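Seed Swap Season Is Back, and the Beans Are Better Than Ever

The spring seed swap returns to the Nerkau community hall in March 2023, and I have been grinning about it since the first padded envelope landed on my desk back in February. If you came last year you know how fast the tomato table empties. Get there early! 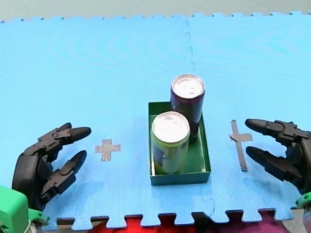
Welington Lacerda

Let me start with the beans, because I can't help myself. We have 18 kinds of climbing bean this time, and two of them are new to me. One is a fat purple-speckled thing from a grower over in Madside who has been saving it from the same row for longer than she can remember (she thinks her aunt brought it with her when she moved). The other came with no name at all, just a note that said "good with pork." I cooked a handful. The note is right.

Tomatoes are well covered too, mostly the mid-season reds that do so well on our heavy soil, plus a small yellow one called Dusta that I grew in buckets by the back door last summer. It kept going right up to the first frost and split less than anything else I had. I saved 407 seeds from it before I gave up and went to bed, so there is plenty to share, though please take a small pinch and leave some for the next person.

Squash is where I'd ask for a little care. Squash cross with each other very easily, and if you grew zucchini next to a pumpkin last year, the seed you saved could turn into almost anything. That can be great fun! But write it on the packet so whoever takes it home knows what they're in for.
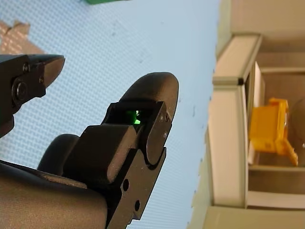 The same goes for dates. A packet with the plant name, the year you saved it and a line or two about how it grew is worth ten without. Onion and parsnip seed fades fast, so bring only last year's. Beans, peas and tomatoes will happily wait several years in a cool drawer.

If you aren't sure your old seed is alive, lay ten of them on a damp paper towel, fold it over, slip it into a bag and keep it somewhere warm for a week or so. Seven or eight sprouts and you're in great shape. Three or four, just sow thicker.

You don't need seed to come. New gardeners go home with full pockets every year, and I love seeing them back the next spring with packets of their own. There will be soup, and the Shevchuk pepper will be on the table by the door, finally, after so many of you asked.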